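Seating a Xeon in a light gray mock-up socket for a teaching rig

Asked by Nneka Eze in Hardware Assembly and Repair
Viewed 905 times

I am putting together a handling exercise for a repair class that starts in August. The part is a used Xeon, the square kind with a metal heat spreader over a green substrate. It goes into a light gray stand-in for a motherboard: a panel with a recessed square socket, a long slot near it and a few raised blocks. The panel stands in a tower case with a ribbed metal side. There are no contacts under the processor and nothing will be powered. 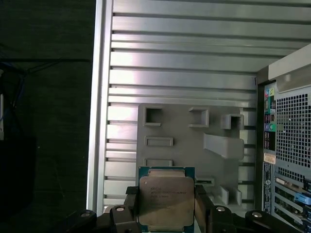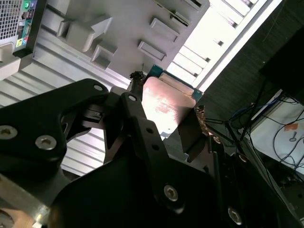
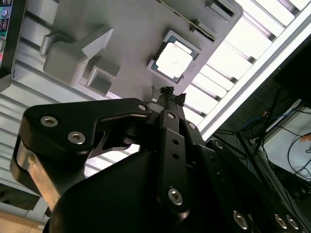
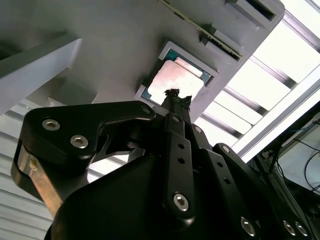

Processor and gray panel, four views. The first has the engraved side of the heat spreader.

My trouble is with the last few millimeters. If the processor is lowered flat, one corner tends to hang up on the rim of the recess, and the trainees then push on the opposite corner. On a real board that would be the end of the socket. I want the exercise to teach the correct motion, so I would prefer to fix the procedure before I touch the panel with a file.

Specific points:

Should the part be held by two opposite edges until it drops, or released early?
How much clearance should the recess have on each side?
Is it worth cleaning the heat spreader every session? It has picked up scuffs and some haze.

I have read the older thread on the Nellulska practice boards, but those use a hinged frame and the advice does not carry over.

Edited Monday to add: the recess measures the same on all four sides within the accuracy of my calipers, so I do not think it is out of square.

Shoaib Jatoi
Accepted, 39 votes

Hold two opposite edges and stay off the other two. The free edges are your reference. Bring one free edge down into the recess first, at a slight tilt, until it touches the wall. Then lower the other free edge. The part should fall the remaining distance under its own weight once you open your grip. If it does not fall, lift it out and start again. Do not press on the heat spreader at any point.

For a real land grid socket the motion is different and your class should hear that clearly. There the processor goes straight down, level, with no sliding, since the contact springs bend sideways very easily. The tilt is acceptable on a plain recess only. If the purpose is to prepare people for live boards, I would drop the tilt and open up the recess so that a level descent works.

On clearance, 0.2 mm per side is comfortable for hand placement with a level descent. Below 0.1 mm you will get the jamming you describe, even with a square recess. A chamfer on the top inside edge does more good than extra clearance. Cut it at 45 degrees, 0.5 mm deep, all the way around. Deburr the corners separately. Printed parts nearly always have a small bulge at the inside corners where the nozzle changes direction, and calipers placed mid-wall will not find it. I would check that before anything else.

Orientation: mark pin one on the panel. On the processor look for the small triangle at one corner of the substrate. A square part drops into a square recess in four orientations and three of them are wrong, so a mock-up without a mark teaches a bad habit.

Cleaning: isopropyl alcohol, 90 percent or better, on a lint-free wipe. Scuffs on the heat spreader do not matter for practice. Haze is skin oil or old thermal compound and it makes the edges slippery.

Gervásio Nogueira
2 votes

Mostly agree with the above. Two additions.

Lay the case on its side so the panel is horizontal. With the panel standing vertical, gravity pulls the part onto the lower wall of the recess and you can't judge the fit at all. People do this with real boards too and then wonder why the processor slides when they let go.

Also check whether the panel flexes. If it is fixed only at the corners, the middle moves away when someone pushes, and it feels like the part is seating when it isn't. I put a strip of foam behind mine.

Ülle Laur
2 votes

just sand it

Comments

Nneka Eze: Checked the inside corners with a feeler gauge. Three are clean and one has a ridge, and it is the corner where the part hangs. Will scrape it and cut the chamfer as suggested. Pin one mark is going on as well.

Shoaib Jatoi: Scrape with a blade held square to the wall. A round file will leave a radius and the corner of the substrate will ride up on it.

Nayara Trindade: Does the 0.2 mm figure apply to resin prints? Mine come out slightly undersize after curing.

Shoaib Jatoi: It is the finished clearance, so measure after curing and adjust the model.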